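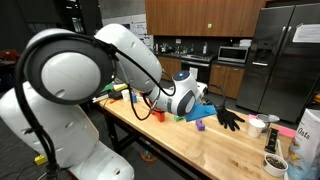

White arm, blue tray, long wooden bench.

From: Theano Vrettos
To: prog-listeners list
Date: 12/05/2019
Subject: Re: Bestutcombe, "Hofstetter" - anyone else underwhelmed?

Gion Aebischer wrote:

> I have now had the new Bestutcombe on repeat for most of a month and I am
> ready to say it: "Hofstetter" is the best thing to come out of this corner
> of the music since the second Ullness record. The title suite runs 30
> minutes and I would not lose a bar of it. The mellotron is the real thing,
> the bass is way up front where it belongs, and Hubert Thaler has finally
> learned to sing like he means it. Hubert told the Prurkimgate zine that
> the whole suite was cut live in the studio in two takes. You can hear it.
> Nobody makes records like this any more. There are only 1,000 on vinyl,
> so don't sit on your hands.
>
> Tell me I'm wrong, Theano. I know you want to.

Well, since you asked.

I don't think it's a bad album. I bought it, I played it five or six times, and side two I'd play again tomorrow. But "best since the second Ullness" is a big claim, and I keep looking for the thing that's supposed to back it up.

Take the suite. You wouldn't lose a bar. I'd lose the entire section after the flute solo, where they go back to the opening theme in a different key and then sit on it. Then they do it again with organ. A theme coming back is supposed to mean something has happened to it on the way, and as far as I can tell what has happened is that Mehwish Bajwa switched keyboards. She's a terrific player and she's doing her best with it, but the writing gives her nowhere to go. Compare "Lantern Street" from the last album, which is under nine minutes and has more actual ideas in it.

Then the "two takes" story. Did anybody check this? There are two acoustic guitars panned left and right through the whole second movement, plus an electric lead on top, and the band has one guitar player. Hubert is also singing a three-part harmony with himself near the end. So at the very least somebody went back and added things. I have no problem with overdubs, every record I love is full of them. I do have a problem with a zine printing the live-in-the-room line without a single follow-up question, and then the rest of us repeating it as something we can "hear."

Same goes for the mellotron. The sleeve says mellotron. It doesn't say whose, or what model, or whether it's a sample set. On the choir part in "February Ground" one of the held notes goes on well past the point where a tape would run out, unless she's re-striking it so neatly that I can't find the join. Maybe she is. I played it on headphones and on the speakers and I couldn't find it. Does it matter? To me, not much. It matters if you're going to list it as a reason the album is great.

The vocals I'll half give you. Hubert is singing lower and it suits him. The lyrics are still the weak spot. I've read the title track three times and I couldn't tell you if Hofstetter is a man, a town or a boat.

What I do like, so you don't think I'm only here to complain: the drumming all the way through, the short piano piece that opens side two, and "Salt Ledger," which is the one track where they stop sounding like their record collections. If they'd made an album of that I would be sending you the gushing message. The bass sound is also very good. It's too loud.

About the pressing. The last one was also "only" 1,000, and then there was a second run on a slightly different label and the total ended up at 2,000. I paid a silly price for the first run, so yes, I'm sore about it. My advice to anyone on the fence is to wait. Flurina Moser said in her post last week that the store in her town still had several in the rack, and that's hardly a record about to vanish.

One question for the list, a real one. Does anyone have both the CD and the vinyl? My CD has a very short gap between the first and second movements, where the cymbal should ring across, and it's driving me crazy. I'd like to know if it's a mastering mistake or just my player. Flurina, if you went ahead and bought the LP, could you listen to that spot and let me know?

Gion, I'll give it another month and play it again when the weather's worse. I've changed my mind before. I didn't get the first Ullness record at all until I'd owned it for 2 years, and you were unbearable about it.

Theano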